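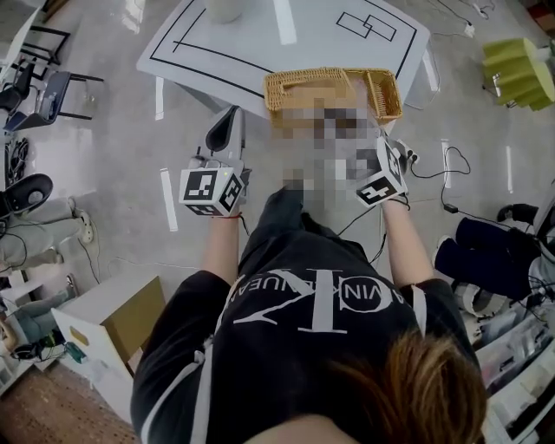
**2020-02-26, basket task, handheld grippers**

Okay, notes while it's all fresh. Stidano session in the big room, wicker basket on the taped white table, both hands on the grippers. The question is still the one Pui-shan Wu and I have been arguing over since November: can we trust the wrist-view poses once the basket gets close to the fingers, or do we need the marker cubes the whole way through?

Total in the Ceseo folder is now 1521 clips. I pulled 632 of them for the pose comparison, and kept the rest out of it for now because the clock offset on the older ones is a mess (my fault, I changed the sync script and didn't write down when).
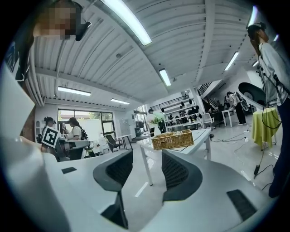 Method, so I don't have to reverse-engineer it again. For each clip we run visual tracking from the gripper camera, then solve separately for the gripper pose from the cube as seen by the head camera. Line the two up using the marker square at the start, then let them drift and measure the gap at the moment of grasp. Median gap is 9 mm. That's better than I'd dared hope for with a glossy floor and ceiling lights everywhere!

The bad tail is another story. Just over 200 clips blow out past what I'd accept for training, and when I sorted them by eye they nearly all had the basket filling most of the wrist view. Makes sense — the weave is one repeating pattern, and the tracker happily locks on to the wrong bit of it and slides along.
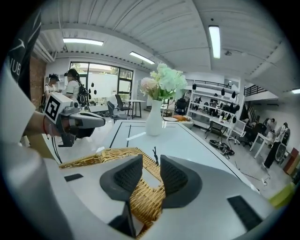 Things I want to try on those:

- mask out everything between the fingers before picking features
- weight the upper part of the image more, where the ceiling beams and railings give nice long edges
- fall back to the cube pose whenever the head camera has a clean look at it

Pui-shan reckons the third one alone will fix it. I reckon she's half right, as the cubes tilt away from the head just when you reach in low. We've got a coffee riding on this.

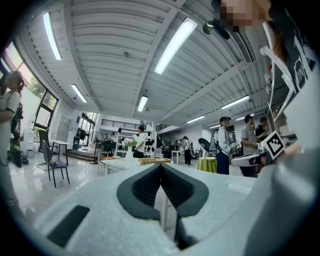 Ran the mask on a handful of the worst clips over lunch, and the sliding mostly went away, but two of them lost tracking altogether, so it needs some kind of minimum feature count. Haven't picked a number yet.

Also, for whoever uses the Rurnumetti config next: the finger opening is saved as a fraction of full travel now, and the old Cabanatuan clips are still in millimetres. Don't mix them. I did, and spent a good hour admiring a very weird histogram.

Tomorrow: rerun the full set with the mask on, same colour settings as today, and send Pui-shan the plots before she goes home.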